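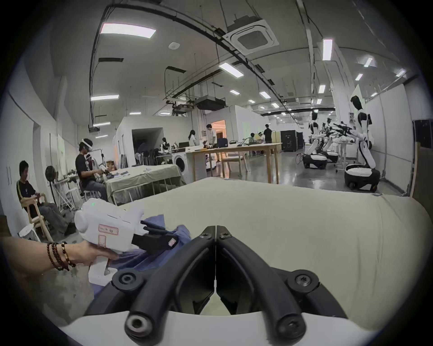
Ticket: left and right grippers drift apart in cloth-folding takes
Site: Bedberg
Opened by: Khadija Fahmy
Status: open, sulking

09:40 -- Khadija
Of 2,395 folding takes in the Milla set, 600 fail the sync check. Left lags right by 8 frames, then catches up as if nothing had happened. Restarted the Stollent logger. Same again.

10:15 -- Tarık Bilgin
Green light on doesn't mean the clock is set, it only means the thing has power. Please do the clap at the start of every take. I know it feels silly.

11:05 -- Khadija
Clapped. Felt silly. Lag is down to 2 frames on T-shirts, no change on the big blue cloth.
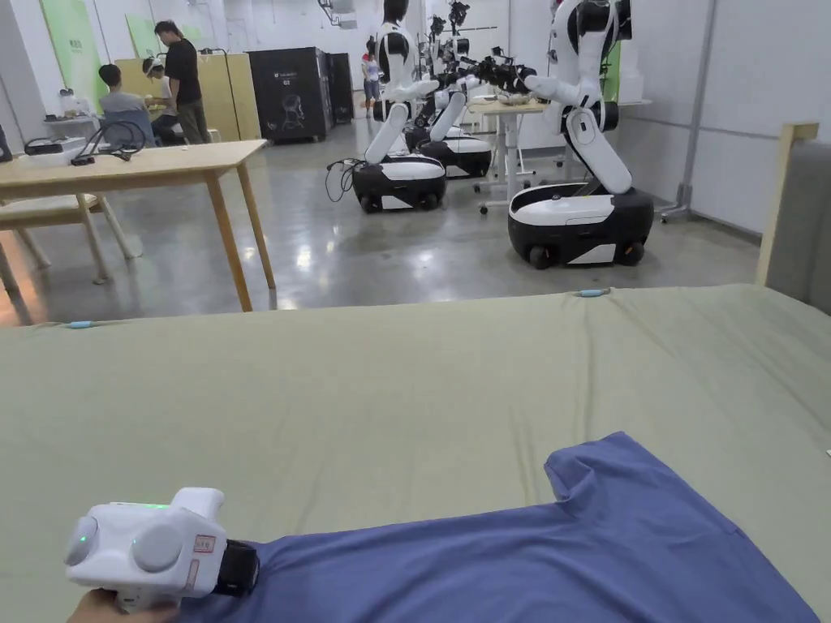
T-shirt take, sage table, one sleeve folded up.

11:30 -- Tarık
Two is within limits, so keep the T-shirts. How long are the big cloth takes? 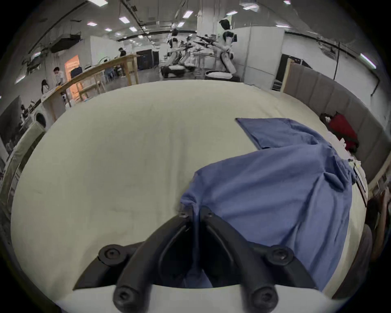 The lag grows with the length of the take, so I've split the long ones and re-run the check on each half. First halves pass. Second halves don't. Moving the job to Puma made no difference, except that Puma is slower. For labelling, a take like the one on the bed, with the fingertips pinching a fold of the blue cloth, goes under "grasp" and not "fold" -- three people have now filed it three ways.

14:20 -- Khadija
Relabelled. Will re-clap at the halfway mark and report back. Leave this open.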